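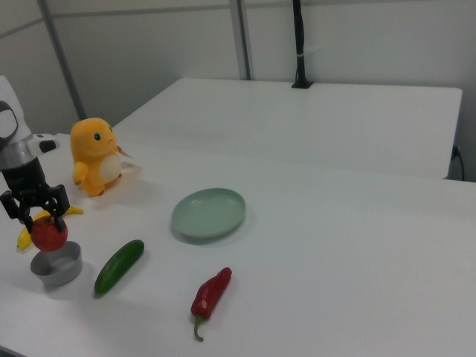

*The Wadik gripper holding an apple above a metallic gray bowl. Photo: Aretex*

**Aretex stops deliveries of the Wadik gripper controller after grip fault**

*Customers are asked to install version 6 before returning to normal operation*

Aretex has stopped deliveries of its Wadik gripper controller after finding a fault that can make the fingers open while the arm is still carrying an object. The company informs all customers today and offers a corrected version of the software without cost.

The fault was found in February at Jerik, a packing company which uses Wadik controllers on its sorting tables for fruit and vegetables. During a night shift, one gripper released a jar during a fast movement of the arm. The jar fell outside the working area and broke on the floor. No person was hurt, but an operator was standing near the place where it fell. Jerik switched off the line the same night and reported the event to us before the morning shift.

Aretex repeated the problem in its own test room. In 923 test cycles with the old software, the gripper lost its command signal for a short moment 6 times. After such a loss, the controller should keep the last grip force. In place of this, it read the missing signal as a command to open. The fault appears only when the arm changes its speed at the same moment as the gripper reports its position, and for this reason our earlier tests did not show it. Those tests were made mostly at one constant speed. This was a weakness in our procedure and we take responsibility for it.

The fault concerns 343 controllers delivered to customers. Of these, 285 can be updated by the customer over the network. The others have an older memory board and must be changed by a technician. Aretex will contact the owners of these units directly, and they should not be used until the change is made.

Until the new version is installed, customers with a network unit should do the following:

- Reduce the arm to the lowest speed setting.
- Do not carry glass, metal parts or other heavy or sharp objects.
- Keep people out of the whole reach of the arm, also when a light object is carried.
- Do not switch off the grip alarm, even if it gives many messages.

The safety stop of the arm works separately from the gripper controller and is not concerned by the fault. However, it can't prevent that an object falls — it only stops the arm.

The corrected software was checked together with the engineering office Giannakopoulos, which had no part in the development of the controller. The speed tests are now a fixed part of our release procedure. Deliveries will start again when the office has finished its written report.

We apologize to Jerik and to all customers for the interruption of their work. Customers who have noticed a dropped object in the past, even a small one, are asked to send us the log file of the controller together with its serial number.

**About Aretex**

Aretex develops controllers and software for robot grippers used in packing and sorting.

**Contact**

Aretex, Press and Customer Information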